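Open day at the Araújo building, March 7, 2026

I went to the open day because my neighbour Heloísa Miranda bakes for the canteen there, and she told me the old staircase was finally repaired. The bus takes 10 minutes from the station and stops at the gate. 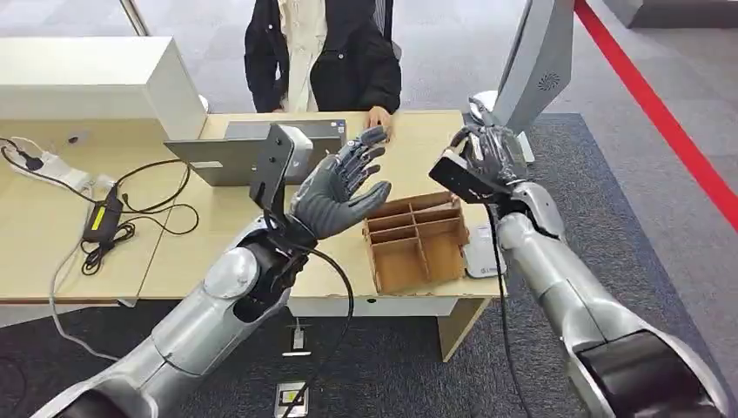
The staircase is very beautiful. Dirceu Queiroz, our guide, explained that it has 100 steps and that each step was cleaned by hand. I was tired at the top, but from the window one sees the river and also the market roof.
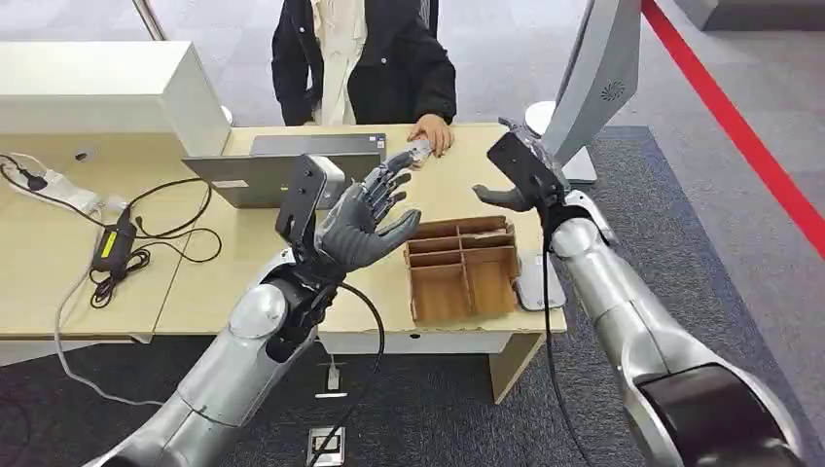
At the light wooden desk, with the laptop open.

After the tour we had soup and Heloísa's corn cake in the courtyard. The soup was a little salty. They told us that 229 visitors came before lunch, and the queue for coffee was long.
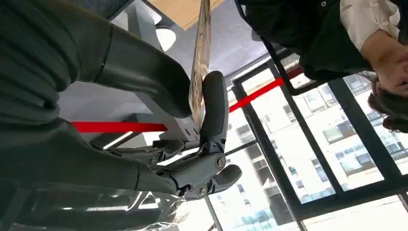 The next open day is in August. I would advise to bring good shoes and to come early.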